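How to get a paper backlog ready for an automatic scanner (and keep your colleagues talking to you)

When the Grokberg system arrived at our Vulutmont office, we were told it would read, sort and file every stock list we had ever printed. It does. It also stops dead at the sight of a staple, so a fair bit of the job has moved from the filing cabinet to the table in the booth. The steps we use are below, learned at some cost to the feed rollers.

Before you start

You need a clear table, decent light, a marker pen and a box for clips. Book the table for longer than you think. Our first batch was 2,138 sheets, and the software accepted 1,926 of them. The rest came back as "exceptions", a word you will grow to dislike.

Step 1. Take off everything that isn't paper
Staples, clips, sticky notes, the odd plaster. Check both ends of the bundle.

Step 2. Pull out the handwritten sheets
Vudesell, the part that does the reading, is very good at printed columns and treats biro as weather. Put anything handwritten in its own pile. If you use cover sheets to mark which department a bundle belongs to, keep them with their bundle but tell the software they are separators. The setting is on page 4 of the menu, under "Advanced", where they keep the ordinary things.

Step 3. Loosen the stack
Hold it at both ends, bend it into an arch and let the edges separate. Turn it round and do the same again. New paper sticks together and old paper sticks together more.

Step 4. Square it up
Tap the long edge on the table, then the short one. Feed no more than 27 sheets at a time, whatever the brochure says about hoppers.

Stacks of printed tables in hand, with a binder clip on the table beyond: 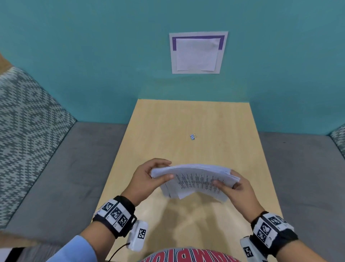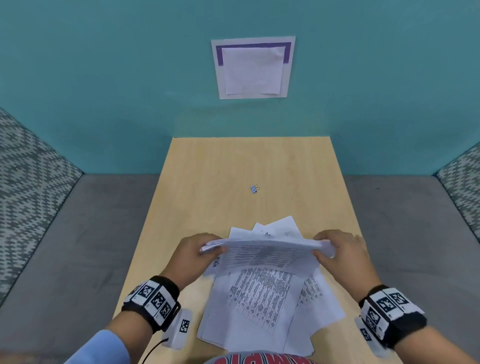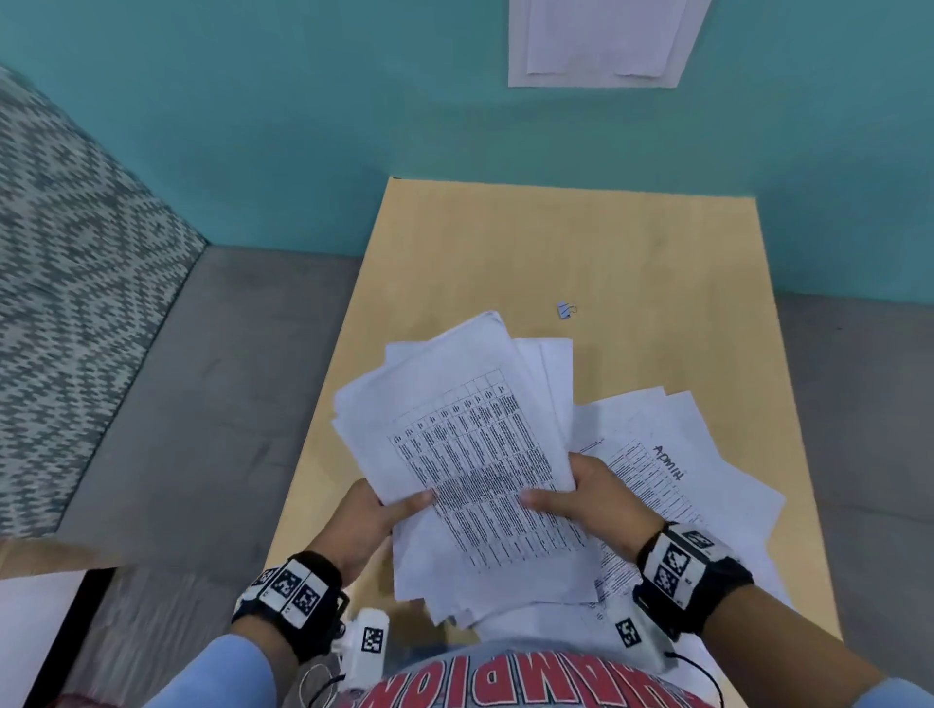

Step 5. Stay for the exceptions
Somebody has to look at each rejected page and tell the machine what it says. Put this on the rota as a proper task with hours against it. We didn't, and it landed on whoever sat nearest the beeping.

What changes for the people

The typing has gone, and I haven't met anyone who misses it. What's left is preparing and checking, which needs people who know that the Mladenović account has always had two code numbers and why. Ask those people before you set up the filing rules - we asked them afterwards, and did the rules twice.

Keep the originals until the checked batch has been signed off. Then shred them. The shredder doesn't like staples either.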